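Taking an old office tower apart, in the order I do it

October 28, 2026
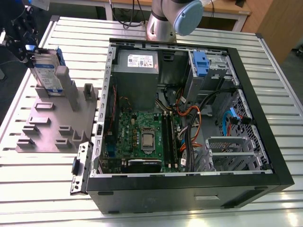 Why I lay them down

I have been stripping old desktop towers since May. Most of them come from Gleice Siqueira, whose office replaced its machines in one go and had a storage room full of the old ones. She wanted them gone and I wanted parts. I have kept notes on each one and people have asked for them, so I am writing up the general order.

The first thing I do after unplugging is put the case on its side with the removable panel facing up. I worked on them standing upright for the first two and dropped a screw behind the motherboard both times. With the case flat, a dropped screw stays where you can see it, and gravity holds the cards in while you deal with cables.

Before touching anything inside I hold the power button down for a few seconds with the cord out. Then the side panel comes off and goes against the wall.

Drives first

The hard drive matters more than everything else in the box put together. It has somebody's files on it. I take it out before anything else and it goes straight to a separate spot on the bench, away from the case, so it does not get buried under cables.

On the tower in the picture there is a lower drive cage with gray metal trays, and an upper bay cage with a bright blue plastic latch on top. I like colored latches. On older cases I have spent more time looking for the release than doing the work.

The drives are the full-size 3.5-inch kind. Pull the power and data plugs by the plug, never by the wire. Some of the data cables have a little metal clip you need to press in, and if you forget, you can take the connector off the drive with it. I have done this once. The drive still had its data but I had to hand it to Tarcísio Fontes to get at it, and I owed him lunch.

Each drive gets a strip of masking tape with the machine number on it. I wipe them at night on the other computer. If a drive won't finish the wipe, it gets drilled.

Cables

The power supply bundle is usually draped right over the motherboard, orange, yellow, black and red all together, and it hides the memory. I unplug the big connector first and fold the whole bundle back over the power supply. A twist tie keeps it there.

Memory and cards

Memory comes out next. Push the small latches at the ends of the slots and the modules lift. I put them in the antistatic bags I bought from Furtado, which come in packs of 12 and are too big for memory but fine if you fold them.

The graphics card has a screw at the bracket end and a catch on the slot at the other. People forget the catch. If the card won't move, stop pulling and look underneath.

I leave the processor in its socket unless somebody wants it. The boards are easier to give away complete.

What I do with it all

Memory I keep. Graphics cards go to Cauã Sales, who fixes up machines for his nephews and their friends. Bare cases and dead power supplies go to the metal recycler. My last load there came to 329 pounds and filled the car to the roof.

I still have a shelf of optical drives I can't find a use for. If you are nearby and want a few, leave a comment and I will set them aside.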